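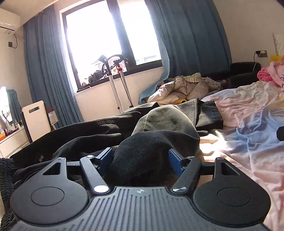
Checking and Adjusting a Grain Drill Before Small Grain Seeding

Purpose of this guide

This guide sets out the procedure recommended by the Prumetti Growers Cooperative for checking and adjusting a grain drill ahead of spring seeding. It applies to box drills with fluted-roller or internal-run seed cups and to most air drills with a ground-driven meter. Members who operate drills with electric meter drives should follow the manufacturer's instructions for calibration and may use the sections on seed depth and field checks.

The procedure should be completed before the first field is fit to plant. In most years, members in the Ornuda and Salcedo districts begin seeding oats and spring wheat in April, and the shop becomes busy shortly afterward. Parts that are ordered late may not arrive in time.

The work takes two people most of a morning. One person can manage the calibration alone, but raising the drill, turning the drive wheel and watching the seed cups is easier with help.

What you will need

Operator's manual for the drill
Jack and two rated stands
Scale that reads to the nearest gram
Catch pans or a clean tarp
Tape measure and marking chalk
Tire gauge
Pocket calculator
A notebook kept with the drill
Enough of the seed lot you intend to plant to cover the seed cups

Use the same lot that will go in the ground. Seed size varies from lot to lot, even within one variety, and a calibration made with last year's seed cannot be relied on.

Step 1. Clean and inspect the drill

Empty the box completely. Seed left from the previous season may have swollen or sprouted, and mice will nest in the corners of any box that was stored with grain in it. Brush out each cup and turn the feed shaft by hand. The shaft should turn evenly along its full length. A stiff spot usually means a bent roller or a cup packed with old seed treatment.

Check each seed tube from the cup to the boot. Replace tubes that are cracked or flattened, and tubes that sag enough to hold seed. Look into the boots from below for mud dauber nests, which are common in drills stored in open sheds.

Spin each disc opener by hand and listen for dry bearings. Measure the diameter of several discs and compare it with the wear limit given in the manual. Discs on the rows that follow the tractor tires wear faster than the others and should be measured separately.

Set the tires to the stated pressure. On a ground-driven drill, a low tire changes the rolling distance and therefore the seeding rate. This is a frequent cause of complaints that a drill "does not match the chart."

Step 2. Decide on a seeding rate

Members are asked to work from seeds per unit area in place of bushels. The bushel is a convenient measure for ordering seed, but it does not account for seed size.

Begin with the number of plants you want established. Divide by the germination rate shown on the tag, and then divide again by the share of live seed you expect to emerge. On a good seedbed, nine in ten is a reasonable expectation. On a cloddy or cold seedbed it is lower. The result is the number of seeds to drop. Divide this by the seeds per pound for your lot to find pounds per acre.

If the tag does not give seeds per pound, count out a sample and weigh it. Take the sample from several places in the bag. 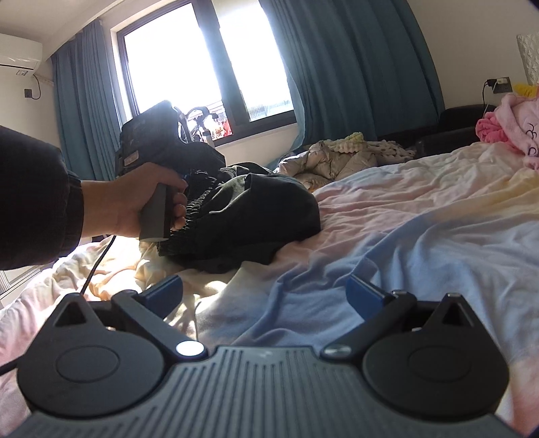
CALIBRATION

Step 3. Measure the distance per wheel turn

Park on level ground with the box half full. Chalk the drive tire at the point where it touches the ground and make a matching mark on the ground. Pull the drill forward through ten full turns of the wheel and mark the ground again. Divide the distance between the two marks by ten.

Do this in the field, or on ground of similar firmness. A tire rolls farther per turn on concrete than it does in worked soil, and a calibration made on the shop floor will usually give a heavier rate than expected once the drill is in use.

Step 4. Catch and weigh the seed

1. Chock the wheels that will remain on the ground.
2. Raise the drive wheel and set the drill on stands. Do not work under or beside a drill held by hydraulics alone.
3. Set the rate lever to the position given in the chart for your crop.
4. Put enough seed in the box to cover every cup, and turn the wheel until seed is flowing from all tubes. Return this seed to the box.
5. Place the pans or tarp under the openers.
6. Turn the wheel at a steady pace, close to its normal field speed, through the number of turns that equals a tenth of an acre. A fiftieth of an acre is acceptable if the scale is accurate.
7. Weigh the seed and subtract the weight of the pan.
8. Multiply to find pounds per acre.

To find the number of turns, multiply the working width of the drill in feet by the distance per turn in feet. This gives the area covered by one turn. Divide 4,356 square feet, the area of a tenth of an acre, by that figure.

Repeat the catch at least once. If the two results differ by more than a small amount, look for a slipping chain or a cup that is starting and stopping. If the results agree but the rate is wrong, move the lever and begin again from item 4.

Step 5. Compare the rows

A drill can deliver the correct total and still plant unevenly. Catch each row in its own container for the same number of wheel turns and weigh them one at a time. Write the weights down in row order, left to right - a pattern is much easier to see on paper. A single light row points to a worn roller or a partly blocked tube. A whole side that runs light suggests that the feed gates were not set alike, or that one half of a split shaft is out of adjustment.

Nivaldo Rocha, who maintains the cooperative's rental drills, recommends that any row more than five percent from the average be corrected before planting. His records for the rental drill in the Salcedo yard show that most faults of this kind were corrected by resetting the gates, and did not require new parts.

IN THE FIELD

Step 6. Set the seeding depth

Small grains are generally planted between 1 and 1 1/2 inches deep. Plant to moisture where it can be reached within that range. Seed placed deeper will often emerge late and produce fewer tillers.

Set the depth with the drill in the ground and moving at planting speed. Drive 100 feet, stop, and dig across several rows, including at least one behind a tractor tire. Measure from the seed to the surface of the firmed soil. If the wheel-track rows are shallow, add down pressure to those openers first. Adding pressure across the whole drill may correct the track rows while burying the rest.

Check the depth again whenever you change fields, and again in the afternoon if the ground has dried noticeably since morning.

Step 7. Confirm the rate after the first acres

Note the acre meter reading when you fill the box and when you refill it to the same level. Divide the pounds added by the acres covered. This figure is the best available check on the stationary calibration. A difference of two or three percent may be accepted. A larger difference should be investigated before continuing.

Treated seed flows more slowly than untreated seed, and some treatments build up on the rollers during damp weather. Members planting treated seed should brush out the cups at the end of each day.

Records

Enter the following in the notebook for each lot: crop and variety, seeds per pound, lever setting, tire pressure, distance per turn, pounds per acre from the stationary catch, and pounds per acre from the field check. Over several seasons these entries become more useful than the chart on the lid - the chart was prepared for a new drill.

Borrowing equipment

The cooperative keeps 2 calibration kits for use by members. Each contains a scale, a set of row containers, a wheel crank and a pair of stands. The kits are held at the Ornuda office and may be signed out for one working day. Kits taken out on a Friday are due when the office opens the next week. Containers must be returned clean, as residue from treated seed is a hazard to the next user.

Requests for help with a drill that cannot be brought within tolerance should be made in writing to the equipment desk, with the make and model of the drill and a copy of the row weights from Step 5.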